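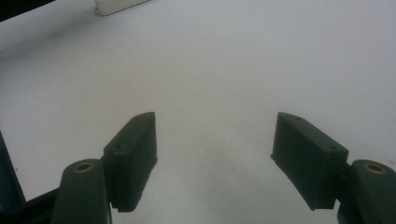 When a small company plans to buy a robot, the budget usually begins with the arm. I believe it should begin with the fingers, and with the hours of the people who hold them.

In February we at Podemura prepared our first plan for automating bench work. The quotation from Brarkmont filled 6 pages, and two of them were about the arm. For spare finger pads there was one line. For cables, mounts and time to practice the task by hand there was no line at all. Our accountant liked this plan very much – it was short and it had a clear total.

I did not like it. A finger pad is a cheap part, but it touches everything, and if you have only one pair the work stops when the pair is worn. We now ask for two spare pairs with each gripper, and the total rose by 1209 dollars. I consider this money well spent.

The second missing cost is human work. Before a machine can do the task, a person must do it many times with a gripper in each hand, for example next to a power strip on a white board. It looks simple. But it needs floor space, a stand, a place for the cables, and a patient person who is paid for the whole day.

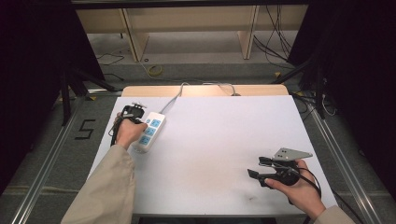 Erdős objected that a plan with so many small lines will never be approved, and that it is better to buy the arm first and ask for the rest later. I understand this. At Plivero they did it so, and the second request waited until the next budget year, with the arm under a cover.

My advice is to put the small lines on the first page. If the total is then too high, buy a smaller arm.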